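Bat bench notebook, Wednesday, late

Plenport maple billets, second go at the barrel taper
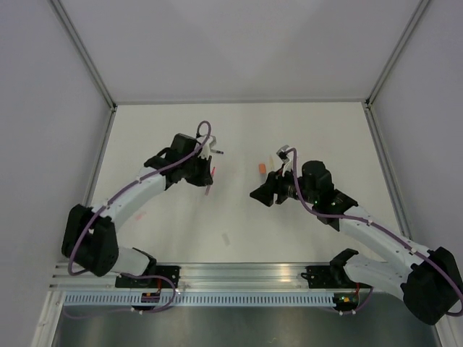

Vodenau wrote back at lunch and said the new taper feels great on inside pitches but dies off the end, and could we please stop shaving weight from there (their hitters all noticed, apparently!). Fair enough. I had my doubts when I cut the thing.

So I went back to the old Atbridge profile and blended the two. The handle stays thin, the barrel stays full a little longer, and I left the cup shallow. Billet 281 took the cut beautifully, really straight grain, one of the nicest I've had off that pallet. The next one had a knot right at the sweet spot and went in the scrap bin, which hurt.

Swing weight came out higher than I wanted, but I'd take that over another dead end. I still think Luo has the right idea with the flared knob, it pulls the balance back toward the hands, and I want to try it before their spring order gets locked in.

To do: sand 281 and get a first coat on it, ask Plenport if they can pull 9 more from the same lot, and find the good calipers!! Somebody has walked off with them again and the spare pair sticks. Also the lathe belt is squealing when it starts up, so go easy on it until the new one gets here.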